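Notes for the seminar "Parties and their labels", 8th May
Lecturer: Asuka Hayashi 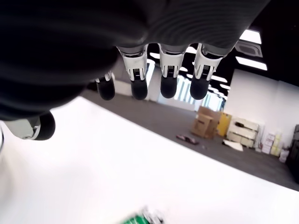
*Fig. 1. Robotic hand with black fingertips, from below.*

## 1. Why a party moves

A party which loses badly has two choices in front of it. It can repeat its programme more loudly, or it can borrow from the winner. In our first reading, Higuchi calls the second choice "renting the neighbour's coat". Please keep this expression, we will need it again in July.

The old British case is the Tamworth Manifesto of 1834. Peel accepted the Reform Act, which his party had opposed, and he promised to correct only proven abuses. Some of his own members felt this was a surrender.

## 2. Questions of method

- Who speaks for the party: the leader, the members, or the voters?
- Did the programme change, or only the words?
- How long after the defeat do we measure? Higuchi takes 15 years. I find this too long.

## 3. For next time

Read Takeshi Higuchi, chapter 2, on the town council of Sostden. Leave out the part on Cirnness, it uses older data.

Write 700 words on one party of your choice. Compare its programme before and after one defeat, and quote from both texts. Papers without page numbers will be returned.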